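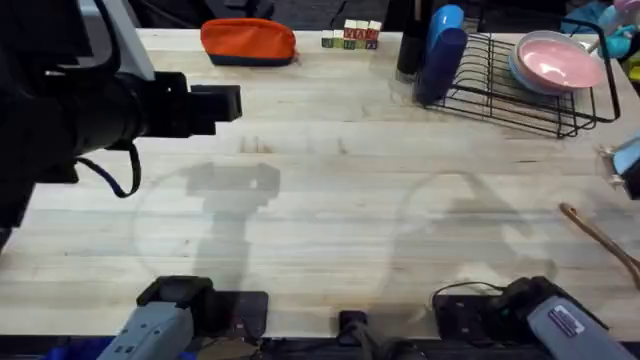
Two arms share one table at the Brurgate workshop, with the dish rack at the far edge.

Write the Table Rules Down

Morena Monti

Most labs that teach robot arms to handle dishes have rules for the arms. Speed limits are posted and the stop button gets tested. Few have rules for the table, and I think that is a mistake.

At Brurgate we ran 19 sessions before anyone wrote down where the cups should start. Each operator had a habit. When we compared results with the group at Shemweta in February, we could not say whether their arms were better or their layout was easier. We lost 13 sessions to that argument.

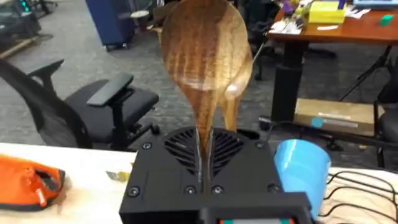

A good rule is short and can be checked by a person who was not there. Ours now says that every session opens with a written list of objects, and that any object added later goes on the list with a time. It also says no hands over the table while either arm has power. People complain about the second rule more than the first. I would keep both.

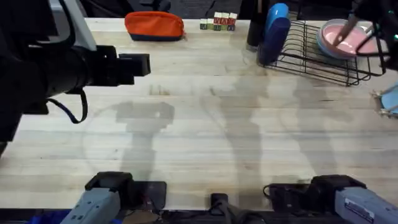

What a standard should leave alone

Some people at Ekis want a fixed layout, measured and taped, for every site. I disagree. Kitchens are not taped, and an arm trained on one layout may only know that layout. Let the objects move, but record where they were.

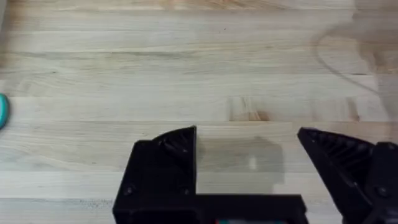 Tresivbridge Review, No. 40, page 2

The same goes for grippers. A site should be free to print its own fingers, provided it keeps the drawing and notes the day they were changed. We skipped that once and had to throw out a week of work.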